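Cunitari 手持采集套件用户手册
第四章 现场布置与示教采集

适用范围
本章说明如何在一般室内场地用双手持夹爪采集示教样本,供策略模型训练使用。硬件开箱、固件升级和充电见第二章,账号与项目权限见第三章。本章所列步骤以 Tapia 采集软件的默认设置为准,如果贵单位的管理员改过任务模板,以模板中的提示为准。

4.1 场地要求
采集不要求专门的实验室,办公区、展厅、教室都可以使用。选场地时请检查以下几项:
(1)光照稳定。采集过程中不要开关灯,也不要拉动窗帘。顶灯在地面或桌面上有反光时,标记块可能短时无法识别,可以把桌子挪开一点,或者换一块哑光桌布。
(2)操作者身前留出双臂能完全伸开的空间,椅子、支架和包不要放在手臂的活动范围内。
(3)电源线和数据线沿墙或沿桌脚走。必须横穿过道的线缆用胶带压平。
(4)背景中允许有人走动。Tapia 在上传前会对人脸区域做模糊处理,但处理不能保证没有遗漏,现场人员应事先知情。

注意:插线板不得放在操作者脚下。操作者在采集时视线集中在手上,起身时容易绊到。

4.2 准备夹爪
1. 从箱中取出左、右两只夹爪。手柄内侧刻有 L 和 R,不可互换。
2. 检查标记块。每只夹爪上的白色方块各面印有黑色定位图案,图案必须完整、干净。沾了指印可用干的无纺布擦拭,不要用酒精,酒精会使印刷层发灰。
3. 检查指垫。黑色网纹垫应平整贴合,边缘没有翘起。翘边的指垫会改变开合零点,请先更换,再继续后面的步骤。
4. 将两根数据线分别接到夹爪尾部,另一端接入主机。线缆从手腕内侧引出,垂向身体一侧,留出余量,不要缠在手臂上。
5. 长按电源键,待指示灯变为绿色后松开。如果指示灯持续闪烁,表示主机没有识别到该夹爪,重新插拔数据线即可。
6. 主机放在腿上或挂在腰间均可,屏幕朝上,便于查看状态。

4.3 操作者姿势
坐姿采集适用于桌面任务。椅子不带滚轮为好,带滚轮的请锁住。操作者坐稳后双脚着地,桌沿与身体之间留出空隙,使夹爪可以从桌面上方收回到腿侧。桌面物品应全部放在双手够得到的位置,避免采集中途起身或前倾过多。
两只手不必同时动作。单手任务中,另一只夹爪保持张开,停在桌沿外侧,不要放下,也不要关机,否则该条样本会因缺少一路数据被软件判为无效。
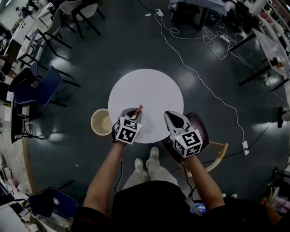 站姿采集适用于货架、柜门等任务,线缆长度和余量的设置见附录乙。两种姿势的样本不要混在同一批次里。如果任务需要中途换姿势,先结束当前批次,再新建一批,并在备注栏写明原因。
操作者的衣袖应收紧,宽大的袖口会挡住夹爪上的镜头。手表和手链请摘下。

4.4 校准
每次开机后都要校准。更换指垫、更换操作者或移动桌子之后,也要重新校准。
1. 在主机上进入“校准”页,选择“双手”。
2. 两只夹爪完全张开,保持到提示音响起。
3. 两只夹爪完全闭合,指间不夹任何东西,保持到提示音响起。
4. 将两只夹爪抬到胸前,标记块朝前,缓慢左右转动手腕,直到进度条走满。
5. 屏幕显示“通过”后返回主页。显示“偏差过大”时,从第 2 步重做。

说明:连续 3 次未通过,请检查标记块是否松动。标记块由支架固定在夹爪机身上,支架的螺丝松动后,即使用手扶正也无法得到可靠结果,应拧紧后再校准。

4.5 录制一条样本
1. 按任务卡摆放物品。起始位置每条都要有变化,变化幅度参照任务卡上的虚线框。
2. 双手回到准备位置,轻按左手柄侧键开始录制。
3. 停顿片刻,再伸手。软件用这一段静止画面确定起点。
4. 以平时做事的速度完成动作。夹取细小物品时,先让两指对准物品中部,再闭合到刚好夹住为止。不要用力捏死,指垫过度压缩时开合读数会饱和,模型学不到合适的力度。
5. 放下物品后完全张开手指,收回到准备位置。
6. 再按一次侧键结束录制。

夹爪上的镜头视野很宽,机身、指尖和远处的房间会同时进入画面,这属于正常情况,不需要为了避开背景而改变手腕角度。需要留意的是指尖区域:被夹的物品应当在两指之间露出一部分,如果整条样本里都看不到物品,说明抓取位置太深。

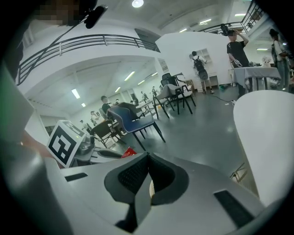
动作失败时不必立刻停止。物品滑落后如果仍在桌面上,可以继续抓取并完成任务,结束后在主机上选择“含纠正”。这类样本对训练有用,请勿删除。物品掉到地上、线缆被扯动或旁人碰到桌子时,按右手柄侧键作废该条,重新摆放后再录。

注意:录制期间旁人不要伸手进入操作区域递送或扶正物品。需要协助时先结束录制。

4.6 批次与标注
每个任务的目标数量是 1000 条有效样本,可以分多个批次、由多名操作者完成。一名操作者连续录制过久,动作会变得单一,建议按任务卡的提示轮换。
每个批次结束后填写以下内容:
任务编号:扫描任务卡右上角的条码。
场地:从列表中选择,没有的可新建。名称写到楼层,例如“Clorkdale 一层大厅”。
姿势:坐姿或站姿。
物品:与任务卡不一致的,写明实际使用的物品。
异常:灯光变化、桌子移位、线缆更换等。没有则留空,不要写“无”。

4.7 抽查画面
上传前应在主机或电脑上抽查每个批次的首条和末条,两只夹爪的画面都要看。抽查时打开 Tapia 的“逐帧”模式,按下面的顺序进行:
1. 拖到样本开头,确认夹爪张开,画面没有大面积过曝。
2. 拖到抓取时刻,确认指尖区域清晰。镜头上的油污会使灯光周围出现光晕,发现后先清洁镜头,再决定该批次是否保留。
3. 确认另一只夹爪的标记块进入画面时图案能够辨认。标记块不必时刻可见,但整条样本中一次都没有出现的,定位结果会被降级。
4. 查看左右两路的时间差。超过 2 帧时软件以黄色提示,重新同步后再次检查。 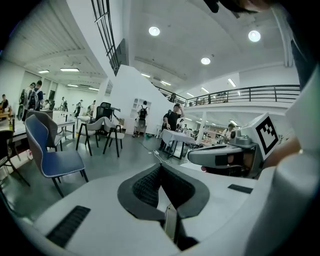 4.8 上传
1. 将主机接入有线网络。无线网络也能上传,但中断后需要从当前批次的开头重传。
2. 在“批次”页勾选已抽查的批次,点击“上传到 Naritz”。
3. 等待状态由“排队”变为“已校验”。仅显示“已发送”时不要清除本机数据。
4. 在 Naritz 网页端核对条数。条数不符时,先看作废样本是否被计入,再联系管理员。

4.9 收纳
1. 关闭两只夹爪的电源,等指示灯熄灭后拔线。
2. 手指保持半开放入箱内凹槽。长期夹紧存放会在指垫上留下压痕。
3. 标记块朝上,盖箱前确认上层海绵没有压到支架。
4. 线缆按原有弧度盘好,用绑带固定,不要绕在手柄上。

4.10 常见问题
录制键按下后没有反应
主机仍停留在校准页,或存储空间不足。返回主页查看右上角的容量提示。

左右画面对调
两根数据线插反。关机后换回,重新校准。对调状态下录制的样本可以在 Naritz 网页端批量更正,不必重录。

校准通过,但轨迹有跳动
多由反光引起。调整桌子的朝向,或关掉正上方的一组灯,然后重新校准。若仍有跳动,检查房间内是否有第二套夹爪同时工作。两套设备的标记编号相同时会互相干扰,需在“设置”中为其中一套更换编号组,并换上对应的标记块。

开合读数不回零
指垫翘边或夹有异物。清理后重新校准,清理无效时更换指垫,方法见 2.6 节。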